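Does a Robot Arm Really Look After Itself?

Ads for robots like to say that a robot never gets tired. Maybe so. But it does get dusty, its bolts can work loose, and it can forget where its own fingers are. Somebody has to fix all that, and it is never the robot.

At the Tremthorpe workshop there is an arm called Trandum. Its job is to pick things up from a table and put them down again. That sounds easy. Getting it ready takes 106 small checks, and the list was longer last February.

First, the base. An arm that reaches far out tries to tip itself over, just as you would if you leaned out with a heavy bag. So the base is bolted down hard. If one bolt is loose, the whole arm shakes a little, and a little shake at the bottom is a big shake at the fingers.

Next, the joints. Each one has to know how far it has turned. The workshop moves the arm to a known spot and tells it, "You are here." Then they check with a ruler - yes, a plain ruler. Don't trust a screen that says everything is fine until you have measured it yourself.

Then, the gripper. Its fingers open and close on command, but do they close all the way? Dirt gets in. The finger pads wear smooth, and then things slip. Trandum has used up 4 sets of pads so far.

Last comes practice on a computer. You build a pretend arm and a pretend table, fill it with odd things, and try a reach there before the real arm moves. A pretend crash breaks nothing.
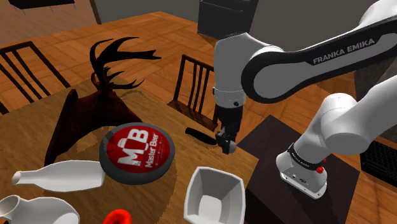 Hilton isn't so sure about this part: "Our pretend arm did the job 141 times without a miss. The real one missed on try five. The computer didn't know our table was wobbly."

That is a fair complaint. A pretend table only wobbles if somebody remembers to make it wobble. So when you hear that a robot "works perfectly," ask where it was tested, and who tightened the bolts that morning.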